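Bag folding (household)

Bag folding is the practice of reducing a used plastic or thin fabric bag to a compact, flat shape so that it can be stored and used again. It is treated in home economics courses as a minor branch of linen folding, with which it shares most of its terms. The work is usually done on a hard, level table.

Materials

Bags suited to folding fall into 2 groups: film bags, made of thin plastic, and soft bags, made of light woven cloth. Film bags are often translucent and hold a crease poorly. Soft bags hold a crease better but slide on a smooth top. Both kinds tend to be stored crumpled, and the first stage of any method is to open the bag out and find its side seams.

A pale or white work surface is preferred for coloured bags.

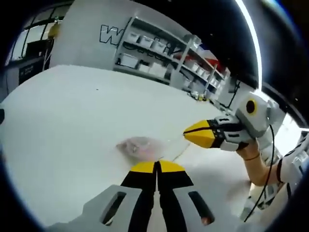 Handles are laid away from the worker and drawn level with each other. Loose threads and drawstrings are tucked inside the mouth of the bag before the first fold, as a strand left outside will lift the edge of the finished piece.

Methods

The strip fold is the oldest method in common use. The bag is flattened, folded lengthwise until it forms a narrow band, and then rolled or folded from the base toward the handles. Air must be pressed out at each turn.

The triangle fold starts from the same band. One lower corner is brought across to the opposite edge, and the movement is repeated along the full length – the handles are then tucked into the last pocket. The result stays closed without a tie.

The Cisneros fold, described by Nafula Swai in a course booklet for the Dirent housekeeping school, uses 5 folds and leaves a square. It is slower than the strip fold and is mainly used for larger soft bags. Salim Kirui later gave a shorter version without the final turn.

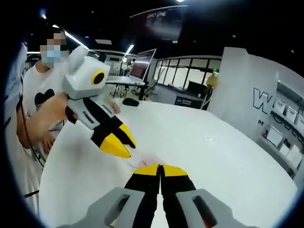

This page was last edited on 25th January.

Storage

Folded bags are stored upright in a drawer or shallow box. Swai's booklet gives a limit of 35 squares to a standard drawer, beyond which the lower edges begin to open. Rolled bags take up more room and are usually kept in a jar or tin.

Bags that have carried raw food are washed and dried fully before folding. Torn film bags are not folded, although small holes in soft bags may be mended with a flat seam.

See also

Linen folding
Drawer lining
Drawstring bag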